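Private Equity Praxis
Startseite Recht & Regulierung Bewertung
Wenn der Bewertungsstichtag zur Haftungsfrage wird

Lange galt die Bewertung nicht börsennotierter Beteiligungen als Angelegenheit der Fondsbuchhaltung. Inzwischen befassen sich auch Rechtsabteilungen und Beiräte mit ihr, und zwar deutlich vor dem Jahresabschluss. Anleger verlangen Auskunft darüber, wer einen Wert festgestellt hat, auf welcher Grundlage dies geschah und ob die zuständige Person zugleich vom Ergebnis profitiert.

Das Kapitalanlagegesetzbuch verlangt eine unparteiische Bewertung der Vermögensgegenstände. Wird sie intern vorgenommen, muss sie von der Portfolioverwaltung und der Vergütungspolitik funktional unabhängig sein. In kleineren Häusern stößt diese Vorgabe an praktische Grenzen. Wer eine Beteiligung seit dem Erwerb betreut, kennt ihre Zahlen am besten und soll sie dennoch nicht allein bewerten.

Bei der Beteiligungsgesellschaft Stoder, deren Fonds 848 Millionen Euro verwalten, wurde das Verfahren im Februar neu geordnet. Die Investmentteams liefern weiterhin Planzahlen und Vergleichsunternehmen, die Auswahl der Multiplikatoren liegt jedoch beim Risikomanagement. »Der Abstimmungsaufwand ist gestiegen, vor allem bei Beteiligungen ohne brauchbare Vergleichsgruppe«, erklärt Finanzvorstand Tarun Shukla. Bei Meinungsverschiedenheiten würden beide Auffassungen schriftlich festgehalten, auch wenn sich die Abweichung am Ende als gering erweise.

Die Dokumentation bleibt der Punkt, an dem interne Prüfungen am häufigsten ansetzen. Ein Wertansatz kann vertretbar sein und trotzdem beanstandet werden, wenn sich seine Herleitung später nicht mehr nachvollziehen lässt. Das betrifft insbesondere Abschläge für mangelnde Veräußerbarkeit, die über mehrere Stichtage fortgeschrieben werden. Die Kanzlei Ásgeirsdóttir empfiehlt ihren Mandanten, jeden fortgeführten Abschlag an jedem Stichtag erneut zu begründen und den Verweis auf das Vorquartal nicht genügen zu lassen.

Schwieriger ist der Umgang mit Informationen, die kurz nach dem Stichtag eintreffen. Kündigt ein Großkunde der Portfoliogesellschaft im Januar, stellt sich die Frage, ob die Umstände bereits im Dezember angelegt waren. Girish Rajput, Partner bei der Prüfungsgesellschaft Gundositz, rät zu einer festen Frist, innerhalb derer die Portfoliogesellschaften wesentliche Ereignisse melden. Die Einordnung als wertaufhellend oder wertbegründend solle anschließend zentral erfolgen. In der Praxis träfen solche Meldungen häufig formlos ein, teils mündlich am Rande einer Beiratssitzung, und fehlten dann in den Arbeitspapieren.

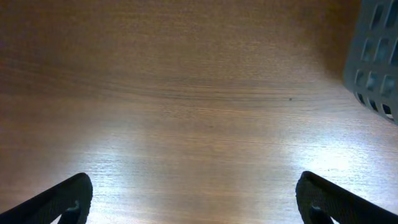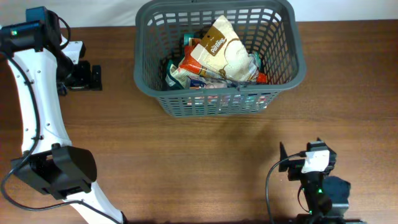
Zusätzliche Spannung entsteht, wenn während der Bewertung ein neuer Fonds eingeworben wird. Der ausgewiesene Wert des Vorgängerfonds fließt unmittelbar in die Vertriebsunterlagen ein. Der Dachfonds Tulov lässt sich deshalb vor jeder Zeichnung die Wertentwicklung der letzten 24 Monate je Beteiligung aufschlüsseln und fragt gezielt nach Methodenwechseln. Ein Wechsel vom Ertragswert zum Multiplikatorverfahren ist zulässig, sofern er sachlich begründet ist. Fällt er in die Monate vor dem Vertriebsstart, werden Anleger eine ausführlichere Begründung erwarten.

Ob ein externer Bewerter Abhilfe schafft, wird unterschiedlich beurteilt. Die Verwaltungsgesellschaft bleibt auch nach der Bestellung für die ordnungsgemäße Bewertung verantwortlich, und die Kosten belasten je nach Vertragslage den Fonds oder die Verwaltungsvergütung. Stoder hat sich für eine Zwischenlösung entschieden. Zwei Beteiligungen je Stichtag werden extern überprüft, die Auswahl trifft das Risikomanagement ohne vorherige Ankündigung. Nach Angaben von Shukla soll das Verfahren zunächst für zwei Geschäftsjahre gelten; danach entscheidet der Beirat über die Fortführung.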